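융합 수업의 시간표에는 왜 평가가 빠져 있는가

2024년 3월 7일

교과 통합 수업을 둘러싼 논의는 대체로 수업 설계 단계에서 끝난다. 어떤 교과를 묶을 것인가, 주제를 무엇으로 할 것인가, 몇 차시를 배정할 것인가에 대해서는 자료가 충분하다. 반면 묶인 교과를 어떤 기준으로 평가할 것인가에 대해서는 자료가 드물고, 있더라도 한두 문단의 권고에 그친다. 이 글에서는 평가 기준의 분리 문제를 다룬다. 필자의 주장은 단순하다. 수업은 합쳐도 되지만 채점 기준은 교과별로 따로 두어야 하며, 그 기준은 수업 전에 문서로 확정되어 있어야 한다.

필자가 근무하는 Prostdale 학교에서는 중학교 과정에서 기술과 국어를 묶은 단원을 2년간 운영하였다. 학생은 기술 시간에 장치의 구조를 익히고, 국어 시간에 그 장치의 설명문을 쓴다. 설명문의 분량은 600자로 정하였다. 첫해의 채점표는 한 장이었고 항목은 내용의 정확성, 구성, 표현, 참여도로 나뉘어 있었다. 교사 두 명이 같은 채점표로 각자 점수를 매긴 뒤 평균을 냈다.

문제는 내용의 정확성 항목에서 발생하였다. 기술 교사는 이 항목을 장치의 작동 원리를 옳게 이해했는가로 읽었고, 국어 교사는 독자가 오해하지 않도록 서술했는가로 읽었다. 두 해석은 모두 타당하다. 그러나 두 해석으로 매긴 점수의 평균은 아무것도 측정하지 않는다. 원리를 이해했으나 문장이 서툰 학생과, 문장은 매끄러우나 원리를 잘못 안 학생이 같은 점수를 받는다. 두 학생에게 필요한 지도는 전혀 다른데 성적표에는 그 차이가 남지 않는다.

이듬해에는 채점표를 두 장으로 나누었다. 기술 채점표는 명칭, 위치 관계, 기능의 세 항목만 보고 문장의 질은 보지 않는다. 국어 채점표는 문단 구성, 용어의 일관성, 독자에 대한 고려를 보고 기술적 오류는 감점하지 않되 여백에 표시하여 기술 교사에게 넘긴다. 합산은 하지 않는다. 각 점수는 각 교과의 성적으로만 들어간다. 채점 시간은 늘었다. 다만 교사 간 협의 시간은 줄었는데, 무엇을 두고 이견이 생겼는지가 항목 수준에서 바로 드러났기 때문이다.

이 방식에 대한 반론은 두 가지로 정리된다. 첫째는 평가를 나누면 통합의 취지가 훼손된다는 것이다. 학생이 하나의 경험으로 배운 것을 교사가 다시 쪼갠다는 비판이다. 필자는 이 비판이 경험의 통합과 측정의 통합을 혼동한다고 본다. 체온과 혈압은 한 사람의 몸에서 재지만 두 값을 더하지는 않는다. 학생의 활동은 하나로 이어지더라도 그 활동에서 관찰하려는 능력은 여럿이고, 여럿이라면 따로 기록하는 편이 정보의 손실이 적다.

둘째는 행정 부담이다. 이 반론은 가볍게 볼 수 없다. 채점표가 두 장이 되면 보관 문서도, 학부모 문의에 답할 근거 자료도 두 벌이 된다. 본교는 교내 양식 관리에 Rorker를 쓰고 있으나, 같은 과제물에 채점표를 두 개 연결하는 기능이 없어 과제를 두 번 등록해야 했다. 학생이 한쪽에만 파일을 올리는 일이 반복되었고, 미제출 처리와 정정에 적지 않은 시간이 들어갔다. 도구가 단일 채점표를 전제로 만들어져 있으면 교사는 결국 도구에 맞추어 평가를 합치게 된다. 평가 방식을 시스템이 결정하는 셈이므로, 학교가 시스템을 도입하기 전에 확인해야 할 사항이다.

외부 자료를 가져다 쓸 때도 같은 주의가 필요하다. MacAulay 교재의 통합 단원은 주제 선정과 차시 배분이 꼼꼼하지만 부록의 채점표가 한 장이다. 활동 난이도는 적절하므로 본교에서는 활동만 채택하고 부록은 쓰지 않는다. Nasik 연수 과정의 자료집은 교과별 성취기준을 먼저 나열하고 활동을 나중에 배치하여 이 점에서 낫다. 대신 활동 예시가 지나치게 일반적이어서 그대로 교실에 들여올 수 있는 것은 많지 않다. 두 자료를 섞어 쓰려면 단원마다 성취기준과 활동을 다시 짝지어야 한다.

평가 기준을 언제 공개할 것인가도 따로 검토할 문제이다. 필자는 단원 첫 시간에 두 채점표를 모두 배부한다. 공개하면 학생이 항목에만 맞추어 쓴다는 우려가 있으나, 항목이 교과의 핵심을 담고 있다면 항목에 맞추어 쓰는 것은 문제가 되지 않는다. 오히려 항목이 부실할 때 공개가 두려워진다. 지난 12월 단원 마감 후 채점표를 재검토하면서 기술 채점표의 기능 항목을 손보았다. 기존 문구는 부품의 역할을 설명하였는가였는데, 한 단어만 적어도 충족으로 볼 수 있는 문구였다. 수정안은 다른 부품과의 관계 속에서 역할을 설명하였는가이다. 수정 후에는 충족과 미충족 사이에 부분 충족을 두고, 판정 예문을 채점표 뒷면에 실었다.

배점에 관해서는 합의가 어렵다. 본교는 각 교과 수행평가에서 이 단원의 통과 기준을 100점 만점에 80점으로 두었다. 기준에 미달한 학생은 해당 교과의 채점표에 한해서만 다시 쓴다. 기술에서 미달한 학생은 명칭과 위치를 고치면 되고, 국어에서 미달한 학생은 문단을 다시 짠다. 한 장짜리 채점표로는 이런 부분 재제출이 불가능하다. 전체를 다시 쓰게 하면 학생은 이미 충족한 부분까지 건드리게 되고, 그 과정에서 새로운 오류가 들어온다.

남은 문제는 과제 대상의 선정이다. 설명문의 대상이 너무 단순하면 위치 관계 항목이 변별력을 잃고, 너무 복잡하면 600자 안에서 국어 채점표의 구성 항목을 충족하기 어렵다. 필자는 내부가 드러나 있고, 이름 붙일 부분이 여럿이며, 그 부분들이 서로 인접한 대상을 권한다. 측면 덮개를 떼어 눕혀 둔 데스크톱 본체가 이 조건에 맞는데, 녹색 메인보드 가운데의 빈 CPU 소켓을 기준점으로 잡으면 바로 옆의 가느다란 레버와 한쪽에 늘어선 메모리 슬롯의 위치를 한 문장씩으로 적을 수 있다. 기술 채점표는 소켓과 슬롯의 명칭 및 상대 위치만 확인하고, 국어 채점표는 기준점을 먼저 밝힌 뒤 나머지를 배열하였는지를 확인한다. 다음 학년도에는 같은 대상을 두고 서술 순서를 바꾸어 쓰는 차시를 추가하고, 그 차시는 국어 채점표로만 평가할 예정이다.

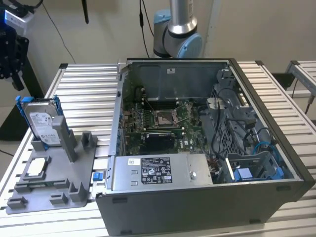
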